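Slotted yellow fingers or soft pads for thin cloth?

Posted by urkham_bench in Grippers and End Effectors
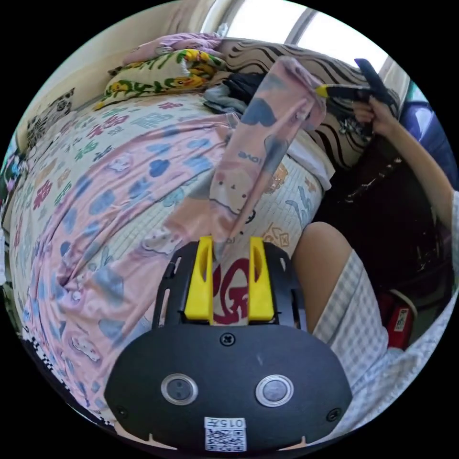

Long pink garment between the yellow fingers, what looks like a second gripper up at the top end.

I have two hand-held grippers and one opinion, and I'd like a second one. We're comparing finger sets for folding clothes before anything gets bolted to the Wondine arms. The yellow blocks with the slot in the face came with the kit. The other choice is a soft pad set from Xu, which costs more and smells like a new shower curtain.

On towels I can't tell them apart. On thin cotton the yellow ones grab one layer when I want two, or two when I want one, depending on which I'd prefer less. Over 7 tries per set the pads dropped the cloth 2 times and the yellow ones 4. Is that a real difference or just my wrists? Also, does the slot do anything for fabric?

Wanting Yuan
Seven tries is a mood, not a measurement. Do a lot more and swap finger sets halfway through, so you aren't tired for only one of them. Write down which layer count you were going for before you close the fingers. I have watched people decide afterward, and their success rate is wonderful.

As for the slot, it depends on the cloth. On ours a fold of thin material could work its way into the opening and hold nicely, then refuse to leave when the fingers opened. We put a strip of thin rubber over the inside faces and the drops mostly stopped. Try that before you pay for pads. Keep the strip flat at the tips or you'll lose the ability to pick a hem off a bed, and that's the part you want.

One more thing: if both hands pull, the lower grip slips first and you'll blame the fingers. Leave some slack.

ekthorpe_dan
just get the pads. had mine since April, no complaints except the smell, you get used to it

urkham_bench
Rubber strip is on. Dropped the cloth once in 6, and that was the cat. The smell, for the record, I have not gotten used to.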